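Kirnetti Workshop Notes: Care of Light Wood Tabletops in Shared Work Areas

Updated Sat 22 May

Light wood tops on black metal frames are easy to keep in good order provided spills are dealt with the same day. The method below assumes a clear factory finish. Oiled or waxed tops need a different product and are covered on a separate page.

Daily cleaning

Remove everything from the surface, including cups and jars. Dry dust first with a microfiber cloth, working along the grain. Follow with a second cloth dampened in warm water and a few drops of dish soap, then a third, dry cloth. Standing water should not be left on the joints between planks.

The seam where the wood meets the metal frame collects crumbs and fine dust. A soft one-inch paintbrush clears it. Do not use a knife or a screwdriver tip there — both lift the finish at the edge, and moisture gets in afterward.

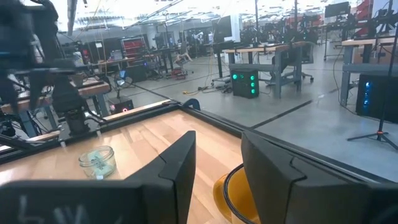
Light wood top with black metal edging. Glass jar and yellow bowl on the surface.

Glass and ceramic items

Small jars and bowls mark a top through the unglazed ring or seam on the underside. Run a fingertip around the base before putting a new piece into use. If it feels rough, rub it on wet 300-grit paper laid flat on a sheet of glass, ten or twelve turns, then rinse and dry. Felt dots are an alternative for pieces that are never washed. On anything that goes through a dishwasher they come off within a week.

Wide-mouth glass jars are suitable for small parts, sponges and offcuts. Keep them no more than two-thirds full. Lids can be left off if the contents are used daily.

Rings and heat marks

A white ring is moisture held in the finish and usually responds to gentle treatment:

1. Wipe the area and let it dry overnight.
2. Lay a folded cotton cloth over the mark and pass a warm iron across it, no steam, for five seconds. Lift and check.
3. Repeat up to four times, with a pause between passes.
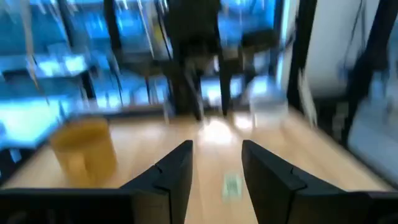
A dark ring has gone through the finish into the wood. Ironing will not move it. Sand the spot by hand with 200 grit, feather the edges, and recoat with the same finish. Smaranda Bogdan recoats a full plank from end to end, which hides the repair better than a patch and takes little extra time.

Hot mugs are best kept on a coaster with a cork face down. Rubber coasters can react with some lacquers and leave a yellow shadow.

Glare

A glossy top under ceiling lights produces bright spots that are tiring at close work. Rubbing the cured finish with a gray nonwoven pad, long straight strokes, brings it down to satin. Test under one corner first.

Yearly check

In November, before the heating season, tighten the frame bolts and look along the underside for gaps.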